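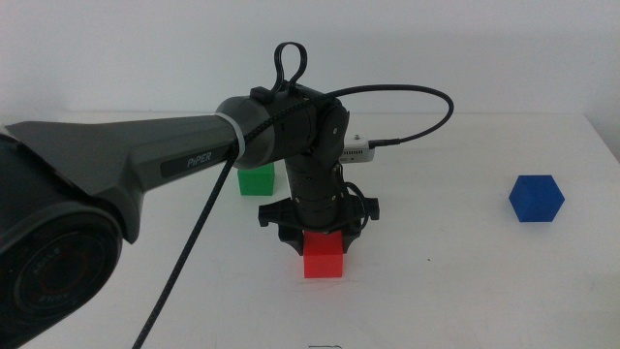
Aula 11 – Demonstração por teleoperação

Na semana passada guiámos o braço com a mão. Funciona, cansa o pulso e deixa os nossos dedos em metade das gravações. Hoje passamos ao comando remoto, com o módulo Neston ligado ao braço e a política treinada no Ziltow.

A tarefa é pegar no cubo vermelho. O verde e o azul ficam na mesa para o modelo aprender a ignorá-los, coisa que alguns alunos também ainda treinam.

Antes de gravar:
- braço na posição inicial, garra aberta;
- cabos sem tensão;
- telemóvel no bolso.

Cada grupo entrega 72 demonstrações. No ano passado um grupo entregou 109, das quais 18 eram o mesmo ficheiro com nomes diferentes. Foi notado.

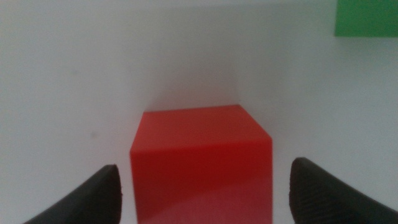 Notas de Robótica Aplicada · p. 18

A câmara do pulso vê pouco, mas vê o que interessa: o cubo entre os dois dedos abertos. Se nesta vista o cubo estiver muito descentrado, corrijam antes de fechar. Hesitações curtas ficam na gravação. Passeios pela mesa apagam-se, porque a política copia tudo, incluindo a indecisão do operador.

Para casa: ler o capítulo do manual Lahlou sobre erros acumulados. Entregas até sábado, na pasta Dirgate.

Contacto: secretaria do laboratório | © Notas de Robótica Aplicada | Voltar ao topo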